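Teaching a towel fold by hand: a thread

Mamta Tripathi
April · 3 min read

I've spent most of this month teaching a robot to fold towels at the Pistarport lab. A few people asked what that involves day to day, so I'm writing it down.

The robot isn't in the room for most of it. We do the task ourselves with a gripper in each hand, and what gets recorded is where each gripper went and how far it was open. The policy trains on that later.

We call this setup Wamby. Before it we used remote control, with an operator on a pair of leader arms and the real arms copying. It works, but towels were slow. My best fold by remote control took 38 seconds. With the grippers in my hands I do the same fold in under 20.

Speed wasn't the main reason we changed. On the leader arms I couldn't feel the cloth at all, and I kept pulling corners too hard. With the hand tools you get a little of it back through the handle. Not much, but enough to know you have one layer and not two.

Layers are most of the problem. A thick towel folded twice has an edge that looks like one edge and is four. If you pinch the top one only, the stack slides open. If you pinch all of them, fine, but you have to come in low and flat with the tips. 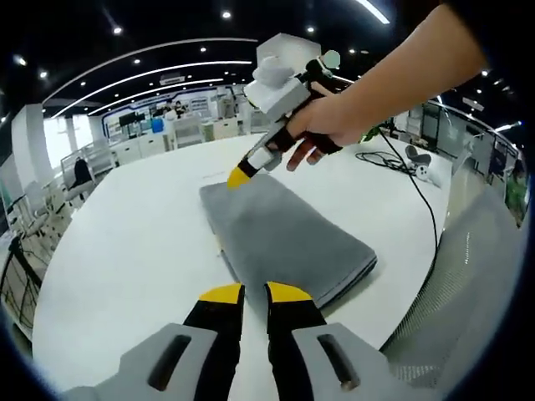
Coven replied to ask why we don't just script the corner grasps, when a towel is a rectangle and the corners are easy enough to find.

We tried. The corners are easy to find on a flat towel. Ours start from a heap about a third of the time, and a script that waits for four clean corners waits a long while. The demonstrations cover the messy starts because we make ourselves begin from them.

Rules we settled on, after arguing:
Start with both tips off the cloth.
Don't fix a bad fold with your fingers. Use the grippers or drop the episode.
Pause for a beat before you let go.
If you hesitate in midair for a long time, drop it. The policy will learn to hesitate too.

That last one cost us. An early batch had 151 episodes where I was thinking about the next move with the left gripper hanging over the table. The robot picked it up perfectly. It would finish the first fold, raise its left arm and stay there.

We took those out and trained again. The hanging mostly went away. It still does it on dark towels now and then — I don't know why yet.

We have 3591 episodes that passed review. De Smet wants hand towels and bath mats next. Hand towels should be fine. Bath mats have a rubber back and grab the table, so I expect to redo the approach angle from scratch.

Someone also asked if it hurts. Some. The handle is fine for an hour and then it's your thumb. We swap out and whoever is resting does review.

Next thing to sort out is the handoff, where one gripper holds the edge down and the other pulls the fold over. I let go too early with the holding hand in most of my own takes. Recording more of those tomorrow morning, slower.

Last updated 4:20 p.m.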